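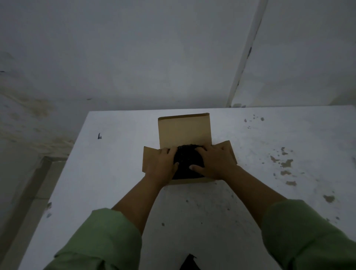

1 February
Higinio Palacios and Kurniawati Setiawan

4. Recording history of the Mukberg sessions

The album released as Quezada was planned as a solo record by the guitarist Edivaldo Frota. Producer Ville Rantala had booked 60 hours at Priltness, a small studio with one live room, and expected to use Frota's touring band throughout. By the end of January the plan had changed. Rigoberto Zamudio, hired to arrange strings on two songs, had written parts for all of them, and the label Zadel agreed to pay for a second block of time at a hall in Mukberg.

Figure 4 gives the order in which the songs were recorded, taken from the tape log. The log has 916 entries, counting false starts and spoken notes. Seven songs were begun at Priltness and finished in Mukberg. The remaining four were cut live in the hall with the string players present.

The two groups differ most in tempo. The Priltness songs were played to a click track and stay close to it, while the hall recordings speed up in the choruses – in one case enough that Rantala could not join two takes and kept the first one whole. Zamudio's scores carry pencil changes at these points, which suggests that the players were following the drummer.

Credits are harder to settle. The sleeve names Frota as sole writer, but the log lists Zamudio beside three titles. We follow the log in the tables and return to the matter in Section 7.

Figure 4. Order of recording by song and location.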